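What Ended Up on the White Table

Posted 11/18/23 by the Brirkex Notebook

I moved my things into the new room in April and have been putting off the table ever since. This week I finally dealt with it.

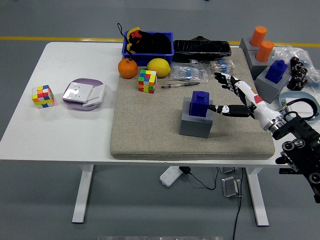
The table itself

It's a plain white rectangular table with white legs and flat feet. I bought it used from Valdovinos, the office furniture place out past the rail yard, and paid 38 dollars for it. They had a row of them and I took the one with the fewest scratches. It has been a good table. The feet sit flat on the gray floor and it doesn't rock, which I can't say for the desk I had before it.

The room is 311 square feet on paper and feels smaller. The floor was like that when I got here, yellow stripe and all. I thought about painting over the stripe and then found I used it. The table lines up with it, so when I push the table out of place to sweep I know where to put it back.

The trouble with a table in the middle of a room is that it collects things. A shelf fills up and then it's full. On a table there is always a bit more space if you push something over. By the end of summer I was eating lunch standing up at the window sill, and that went on longer than I want to admit.

The felt pad

The big beige pad over the right half was the best thing I added. I had a smaller one for years and kept running off the edge of it. Small parts don't bounce on felt. If you drop a screw on a bare tabletop it goes off the side and under the radiator, and on felt it mostly stays where it fell. It's quieter too. Setting down a mug or a tool doesn't make that clack.

The downside is that it holds crumbs and bits of thread. I go over it with a lint roller, then take it outside and shake it. I tried the vacuum once and it pulled the corner up into the hose. Lint roller from now on.

I made a rule that anything still being sorted goes on the felt and the bare white side is for things that already have somewhere to go. The rule lasted two days. There was stuff on both sides again by the time I got to the second box, and I stopped caring which side was which.

Fruit

The mandarin and the lemon are there because I don't have a bowl in this room. I bring fruit in from the kitchen in the morning and put it down wherever there's a gap, in this case in front of the crate. The mandarin is a snack. The lemon is for tea, and I tend to forget about it. I've found lemons in coat pockets that had gone hard as golf balls.

I have looked for a bowl. Everything I liked was either too big for the table or had holes in it. For now the fruit sits on the felt. It doesn't roll there, and that's most of what I wanted a bowl for.

The crate

The blue plastic crate is the workhorse of the whole job. It has an open top and it's light enough to carry with one hand. I use it to move things from the table to wherever they belong, one load at a time. Before I had it I would pick up one item, walk it to the closet, see something else in the closet, and come back 20 minutes later having done nothing.

The black fabric bag has been living in it, half in and half over the rim. It has a yellow band and a small red patch on it, and I like it more than a bag like that deserves. The loop strap sticks up out of the crate, so I can grab it on the way out. I tried hanging the bag on the back of the door and it slid off every time the door closed. Then I tried folding it and putting it in a drawer, and I never once remembered it was there when I went to the store.

So the bag stays in the crate. It does mean I have to lift it out before I can use the crate for hauling, and then put it back after. I can live with that.

The long black case

It is shiny, and it shows every fingerprint. It's also longer than any shelf I own. In the closet it has to stand on end, and it falls over, usually at night. Lying flat along the back of the pad it bothers me less than anywhere else I've put it. I wipe it with a dry cloth when I do the table.

I may put a pair of brackets on the wall for it. I have been saying that for a while. The wall on that side is block and I'd need to borrow a drill that can handle it.

Two bags of small blue parts

Anyone who has ever messed around with electronics has bags like these. Clear plastic, little components with blue bodies and metal leads, one bag bigger than the other. They come out of a drawer I've been calling the Idix drawer. Idix was the name I gave a kitchen timer I was going to build. I got as far as naming it and buying parts.

I don't regret the parts. They're cheap and they don't go bad. What I do regret is that I never wrote on the bags. Once they're out of the original packaging you have to go by the colored bands or get a meter out, and my eyes are not what they were. If you take one thing from this post, write the value on the bag with a marker before it goes in the drawer. A strip of masking tape works if the marker won't take on the plastic.

The plan is to put them in one of those cabinets with small clear drawers. Until then they go in a shoebox with the soldering iron -- lid on, label on the short end where I can read it from the doorway.

The pen

It's silver and black, and it's the one I look for first thing in the morning. I own a whole jar of pens and use one. When I lay it down across the felt it stays at whatever angle I left it, and I can find it again without looking very hard. On the old desk it went over the edge about once a day.

I went through the jar while I was at it. Scribbled with each one on the back of an envelope and threw out the dead ones. That took less time than making coffee and I should have done it years ago.

The cube

I can't solve it. I want to get that out of the way. It's a Rubik's cube and it's scrambled, and it has been scrambled for as long as it's been mine. I can get one side, and if I'm patient I can get the row under that side to match. Past that I need the instructions, and when I follow the instructions I don't feel like I did anything.

I keep it out anyway. It gives my hands something to do on the phone. I did put it in the crate to go to the closet, and then took it back out again before I got there.

The blocks

The gray block and the dark blue one were the hardest to make a decision on. The blue one has a square stud on top, like a giant version of a toy building brick, and it sits on the gray cube in the middle of the pad. They came in a box of odds and ends I got at the Fotness yard sale, and I bought the box for something else that was in it.

They have no real use. They aren't heavy enough for a paperweight or the right height to prop up a monitor. But kids who come over go straight for them, and so do most adults. I had them in the donation pile for a day and a half. Then I moved them to the shelf by the window, and that's where they are going to stay unless I need the shelf.

How I did the sorting

I don't have a system to sell anybody. I took everything off, wiped the white part with warm water and a drop of dish soap, rolled the felt, and then brought things back to look at them. If I knew where something went, it went there right away. If I didn't know, it stayed on the table till the end of the day. At the end of the day there were fewer of those than I expected, and a couple of them got thrown out.

I didn't buy any bins or baskets first. I've made that mistake before. You come home with a stack of matching containers, and then you go looking for things to fill them with, and the mess is the same size as before but in better clothes.

The other thing that helped was stopping for lunch. I ate it at the table, sitting down.

Still to do

Brackets for the black case, if I can get hold of the drill. Marker on the parts bags. Something for the fruit, with no holes in it. The closet is next after that, and I'm going to take the crate in with me and leave the door propped open so I can see what I'm doing. The bulb in there has been out since I moved in.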